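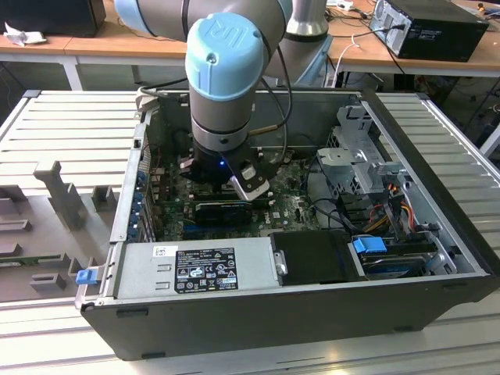
The capital request for the second disassembly cell at Flultholm runs to 12 pages, and the robot arm takes up less than one of them. Karine Sandhu, who wrote it, says the proportion is correct. "An arm is a catalog item. You get a price, a lead time and a reach chart, and you're finished by lunch. The remaining pages are the things that decide whether the cell earns anything." Her starting point was the desktop tower. In the existing work area the case lies on its side on slatted aluminum rails with the side panel off, and a Universal Robots arm comes down over the motherboard from above. Next to the case sits a gray molded tray with raised blocks and recesses shaped for computer parts. Sandhu budgets that tray as a line of its own.

"People put fixtures under miscellaneous," she says. "Then the product mix changes and there's no money to cut new ones." Her request sets aside 16 percent of the cell price for fixtures in the first year and a smaller sum in each year after that. The figure comes from her own purchase records at Flultholm, where the first cell overspent its tooling allowance before it had been accepted.

Sandhu asked for quotes from two integrators, Bonsu and Bresness. The Bonsu quote was lower on hardware. Bresness included the gripper fingers, a spare set of cables and on-site programming for the first three chassis types. When she moved the missing items into the Bonsu column, the gap closed to 2 percent. "At that point it's a question of who picks up the phone," she says. She has not announced a choice.

Nkrumah Korletey, the process engineer on the line, supplied the task list behind the specification. He started with 69 separate operations for a full teardown and sorted them by whether a single arm with a two-hour training package could be expected to handle them. Many could not. Cable bundles stayed with the operators. So did any drive tray whose release tab varied between production runs. "A rigid part in a known place is cheap to automate," Korletey says. "A cable is a rigid part in no place at all. I can't write an acceptance test for it that a supplier will sign."

He would like the request to say less about cycle time and more about changeover. The suppliers' proposals both lead with seconds per part. Korletey's concern is the interval between the last unit of one model and the first good unit of the next, including the fixture swap and the reload of taught positions. Neither quote stated it at first. He now sends a changeover sheet out with every inquiry, and a blank sheet comes back to the supplier unopened – "I don't chase."

The finance side is handled by Augustina Tetteh, who treats the arm and the end-of-arm tooling as separate assets with separate lives. The arm is written down over seven years and the gripper over three. She objected to an earlier draft that had them combined. "You'd be carrying the value of a gripper you had already thrown out," she says. She also asked for the software license to be moved to operating cost, where it renews each July and can be argued about each July.

Asked what she would remove if the request were cut, Sandhu answers without looking at the spreadsheet. The second operator station would go, then the conveyor link. Safety assessment, fixtures and spares would stay. Leasing was considered through Wutus and set aside. The monthly rate was acceptable, but the terms required the tooling to be returned in its delivered condition, and Korletey expects to be recutting finger pads within weeks of startup.

The request goes to review on June 23, 2026. If it is approved in full, the order can be placed in July, with site preparation beginning while the arm is on its lead time. Power and compressed air at the new position have already been quoted. The floor survey has not.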